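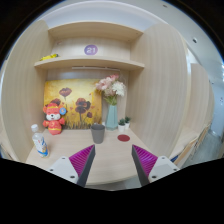
Podcasting > Guests and interviews

Guest wants to hear the episode before it goes out. Do I have to let her?

Posted by Sandro Marras, May 2023

I run a small interview show where people talk about starting over after something big: illness, divorce, losing a business. It gets 400 downloads on a good episode. In April I recorded a woman who rebuilt her life after a house fire. We talked for 151 minutes and I cut it down to 80. She was open and the conversation went well.

Now she has emailed to ask for the finished file before I publish. She says she may want "a few things" out but hasn't said what. I did not get a signed release. She said yes by email when I booked her and again on the recording, and that's all I have. I have never sent a guest a cut before and I'm worried she will ask me to take out the part about her brother, which is the best part of the episode. What do other people do here?

3 replies

Gwawr Mostyn
I do a similar show out of Idonby and I send every guest the cut if the subject is personal. I give them a date to reply by and I ask for time stamps. Most of them ask for nothing at all. The ones who do usually want a name removed, or a town, or what an employer did.

With the brother, ask her what the worry is before you cut anything. I had a guest who wanted a whole section gone, and when we talked it was one sentence about money. I took out the sentence and she was fine with the rest. If she still wants all of it out, I would take it out. He never agreed to be on your show and she has to see him at holidays.

On the release, whether her email is enough depends on where you both are, so I can't tell you that. Get one signed from now on. Mine is one page and says the guest can ask for cuts up to the day before publishing, and after that only for factual mistakes.

Lucienne Lacroix
No you don't have to. Newspapers don't do it. She agreed to be recorded.

Naa Asante
I'd go with Gwawr. Newspapers have editors and lawyers and you have 400 listeners.

Two practical things. Send her a private link and not the file itself, so that there aren't old versions in people's inboxes. I use Giltell for this but any host with private links will do. And keep the full recording and your edit project until she has signed off. I deleted mine once to save space, the guest wanted 2 words bleeped, and I ended up bleeping the finished mp3, which also took out the music under it.

Also tell her your publishing date now. If you wait until she has replied it will slide.

Sandro Marras
Thanks all. I've sent her a link and asked about the brother part directly.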